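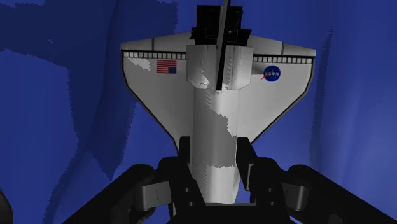
Wrist view in the simulator, gripper closed on the shuttle near the nose.

Plokport bench build – frequently asked questions

Which arm does the scene use?
A Franka Emika. Triveck loads the arm and the gripper; the table, cloth and props live in a separate file called Benedetti, so you can swap them without touching the arm.

Why grip the fuselage and not a wing?
The wings are wide and thin, and the fingers have to open past whatever they grip. The fuselage fits between the pads near the nose. The tail end is wider – leave it alone until the nose grip is reliable.

How many attempts should I run before changing a setting?
100 per setting. My last batch was 131, but the extra runs did not change the result.

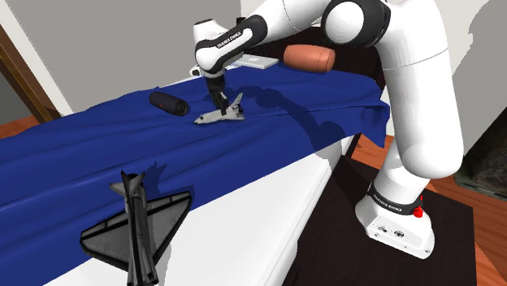
Keep the other props in the scene while you do this. A grip tuned on a bare table tends to fail once there is a second aircraft or a speaker to steer around.

Does the cloth move?
No. It is a fixed mesh, folds included. Gutton has a soft cloth option, but it cut my frame rate by a factor of 5.

The decals look jagged. Is that a bug?
No, low texture resolution. Raise the texture level to 3 in Benedetti and reload.

Can I run it on a laptop?
Yes, with shadows off.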